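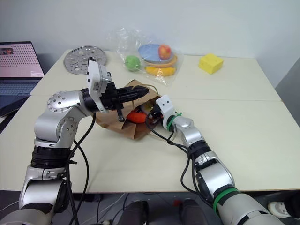
Unit 4. Weeding the School Library Collection

Course notes for School Library Practice, second term
Prepared by Kiros Workneh

Please read these notes before the session and bring them with you. The reading for the week is chapter 6 of the course reader, only the first half. The part on digital collections we will take in Unit 7.

4.1 What we mean by weeding

Weeding is the planned removal of books and other materials from the collection. In some countries the word "deselection" is used, and in older texts you will find "discarding". I use weeding in these notes because it is the word you will hear in most schools.

Weeding is a part of collection management in the same way as buying is. A library which buys each year and never removes will have full shelves after some time, and then the new books are put on top of the old ones, or in boxes. Pupils do not look in boxes. When I started at the Stusgate school, the atlas section had two copies with countries that did not exist any more, and the new atlas was in the office because there was no place for it.

Students in this course often tell me that they find it painful to remove a book. I understand this. Please keep the feeling separate from the decision and write the decision down.

4.2 Before you begin

You need a written policy. It can be one page. It should say who decides, which criteria are used, what happens to the removed books, and how a teacher can object. If your school has no policy, do not start with the shelves. Start with the page, and ask the principal to sign it.

You also need a circulation report. Most library systems can produce a list of titles by date of last loan. Check first whether the system counts use inside the library. Many do not, and then the reference books will look as if they were never opened.

Tell the teachers early. In Jaston the librarian removed a set of old science readers in December, and in the spring it was found that one class used them every year for the same project. The readers had no loans on the report because the teacher carried the whole set to her room without checking it out.

4.3 Criteria

We use five criteria in this course. Other authors have more, and some of them have a nice abbreviation, which you can learn if it helps you.

Condition. Loose pages, mold, broken spine, strong smell. Mold is removed at once and does not wait for the policy.

Accuracy. Most important for science, health, geography, law and careers. A careers book that is 10 years old should be opened and read a little before you keep it.

Use. Date of last loan, and number of loans in the last years. Use alone is never enough.

Fit. Does the book match the age, the languages and the subjects of your school? A good book can be in the wrong library.

Duplication. Five copies of a novel were right when the class read it. Maybe one is enough now.

Exceptions: local history, school yearbooks, books by former pupils, and anything that is the only item on its subject in the languages of your community. These go on a separate list and you discuss them with a colleague.

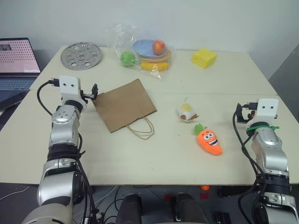
4.4 Worked case: Pickering

The numbers here are from a small library with 3000 volumes. The librarian worked alone and had one hour each morning before the pupils came, from 7:30. She decided to take one section at a time and began with the 500s, because there the criterion of accuracy is easy to apply.

She pulled every book which met at least one criterion and put a paper slip inside with the reason. In the first round she pulled 300 books from the whole library. The slips stayed in the books for two weeks on a cart in the staff room, and teachers could write "keep" on the slip with their name. They did this for 41 books. She returned all 41 to the shelves, also the ones where she did not agree, and made a note to look at them again next year.

Look at the order of the steps. She changed the catalog records only after the two weeks. If you delete the record first and the book goes back to the shelf, you have a book that cannot be found or borrowed, and this takes much more time to repair.

4.5 After the decision

Stamp the book as withdrawn. Remove or cross out the barcode. Delete or suppress the record on the same day.

Then the book must leave the building. The possible ways are a sale, a gift to another school, or paper recycling. Before a gift, ask yourself if the other school would choose this book. A health book with wrong information does not become correct because it moved to Flululbridge. Check also the rules of your district, as in many places books bought with public money cannot be simply given away.

4.6 Questions for the session

Bring short written answers, half a page each.

Your circulation report shows no loans for the whole poetry section in four years. What do you want to know before you remove something?

A parent asks you to weed a novel because of its content. Explain the difference between weeding and a request for reconsideration, and say which procedure you follow.

The principal wants the library to look full for an open evening. How do you answer, and what can you offer?

4.7 Assignment

Choose one section in your placement library, not more than two shelves. Apply the five criteria and make a table with title, year, last loan, criterion and your decision. Do not remove anything. The table belongs to the exercise only, and the librarian of the school has the last word. Add one page where you discuss two books which were difficult for you.

Late tables are accepted until the start of Unit 5.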